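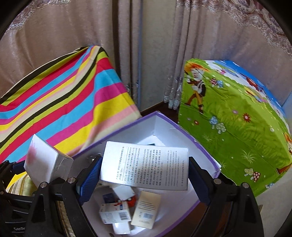
How many demonstrations do we need before the policy picks up thin paper reliably? We got there at 314, with the first clear jump at 200.

Minutes, Kidis project meeting, 18 June 2019

Results. Great news on the leaflet task! Hand-held gripper demos beat the teleoperated set on folded paper, and by a wide margin -- the Clallmont group wants to see the curves. Cartons are still weaker when they lie at an angle.

Data. The pool now stands at some 1950 clips. Agreed to keep cluttered boxes in, as training on them helped everywhere.

Actions. Rerun the Jetus baseline with 2 seeds. Send the draft to Farquharson for comments. Full paper in September.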